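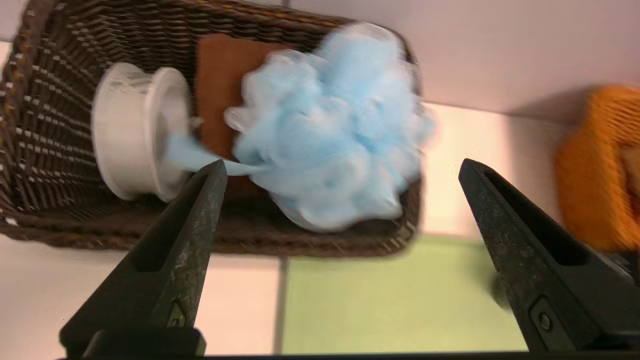
Cesta de mimbre oscuro con varios objetos dentro.

Los talleres de reparación de barrio desaparecen sin que ningún ayuntamiento lo anote. En el distrito de Derese, donde vivo, cerró en octubre el último que arreglaba pequeños electrodomésticos. Quedan dos zapateros y una mujer que cose cremalleras.

Suele decirse que la gente ya no quiere reparar. No lo creo. Mi tostadora costó 30 euros y el arreglo me habría salido por 21, con diez días de espera. La cuenta la hace cualquiera. El problema está en el precio de la pieza suelta, que el fabricante fija a su gusto, y en el alquiler del local, que en la calle Gimel ha subido un 80 por ciento desde que abrió el taller.

Mekdes Wubshet lo llevó durante años con su hermano. Me contó que la mitad de los encargos eran cables, fusibles y tornillos, trabajos por los que le daba apuro cobrar. Con eso no se paga un local. Ahora trabaja en un almacén a las afueras y por las tardes arregla radios a los vecinos, en su cocina.

Se habla mucho de obligar a las marcas a vender recambios, y me parece bien. Pero una ley de recambios sirve de poco si no hay quien los monte. Haría falta bajar el impuesto sobre la mano de obra en las reparaciones y reservar algunos bajos municipales para estos oficios, con alquileres razonables. En Derese hay varios cerrados desde hace tiempo, con la persiana bajada y el cartel del distrito todavía pegado.

Mientras tanto, la tostadora sigue en el armario.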